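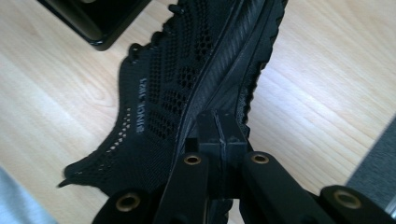
Pourquoi la pince lâche-t-elle la chaussure alors que l'écran indique toujours « prise confirmée » ?

Le plus souvent, c'est l'articulation qui a pris du jeu. Les doigts se referment bien jusqu'à la position attendue, le logiciel s'en contente et affiche son message, mais la force ne passe plus entièrement jusqu'aux mors. Avec un objet rigide, vous ne remarquerez peut-être rien du tout. Avec une tige en maille, qui s'écrase et se détend comme elle veut, la chaussure glisse dès qu'on la soulève, et c'est comme cela que nous avons découvert le défaut chez Osard, au mois de mai, après une matinée entière passée à soupçonner le câble.

Comment savoir si ma pince est concernée ?

Coupez l'alimentation, prenez la pince à la main et faites bouger chaque biellette latéralement, tout doucement. Une articulation saine ne bouge presque pas. Si vous sentez un petit claquement, ou si une bague suit le mouvement de l'axe au lieu de rester dans son logement, mettez l'outil de côté et écrivez-nous. Nous savons bien qu'on est tenté de finir la série avant – nous l'avons fait aussi – mais les enregistrements obtenus ainsi ont dû être presque tous repris.

Faut-il resserrer les axes soi-même ?

Nous préférons que non, et nous le disons en toute amitié à ceux qui ont déjà la clé en main. Un axe trop serré freine le doigt, le moteur compense, chauffe, et au bout d'un moment la pince se met en sécurité au beau milieu d'un geste. L'atelier de Prasport remplace les bagues par jeu complet et vous rend l'outil réglé. Comptez quelque 80 minutes de travail sur place.

À quelle fréquence contrôler les articulations ?

Nous conseillons maintenant un contrôle tous les 300 cycles, et un autre après chaque chute, même si la pince semble fonctionner tout à fait normalement ensuite. Notez la date et le nom de la personne dans le carnet du poste : quand une panne revient, ces quelques lignes nous font gagner un temps précieux.

Peut-on continuer à travailler à deux pinces si une seule est défectueuse ?

Mieux vaut s'arrêter. Lorsque l'une des deux ne tient plus, on compense avec l'autre sans s'en rendre compte, on tire davantage, et on finit par pousser l'objet ou son support. Les câbles demandent aussi un coup d'œil avant de reprendre, surtout quand on se déplace autour de la table.

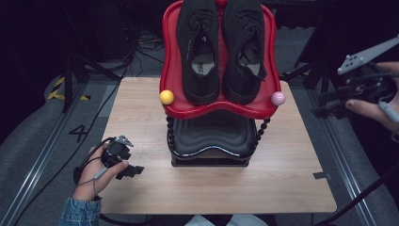 Anikó Veres nous écrit que, sur son poste, le défaut n'apparaissait qu'au moment de reposer la chaussure : la pince droite s'ouvrait avec un léger retard, entraînait le talon et faisait basculer la paire. Elle avait d'abord accusé le logiciel Tovar, l'avait réinstallé deux fois, puis avait trouvé une bague sortie de son logement. Merci à elle, car nous n'avions décrit jusque-là que la perte de prise au levage, et son cas est désormais ajouté à la fiche de contrôle.

Le message d'erreur 21 a-t-il un rapport avec ce défaut ?

Pas directement. L'erreur 21 signale une position de doigt incohérente, ce qui peut venir du jeu, mais aussi d'un connecteur mal enfoncé. Commencez par le connecteur, c'est plus rapide. Si le message revient, passez au contrôle des biellettes.

Y a-t-il un risque pour les doigts ?

Oui, et il faut le prendre au sérieux. Une articulation usée peut se refermer d'un coup quand le jeu se rattrape. Ne dégagez jamais une chaussure coincée tant que la pince est sous tension, même si elle paraît immobile. Rodel Lumanlan s'y est pincé l'index, sans gravité heureusement, et la consigne figure depuis en première page de la notice Grallell.

Que joindre à ma demande de réparation ?

Le numéro de la pince, le nombre de cycles relevé et quelques mots sur le moment où la prise a cédé : au levage, pendant le déplacement ou à la dépose. Laissez les bagues en place pour l'envoi, même si l'une d'elles est abîmée.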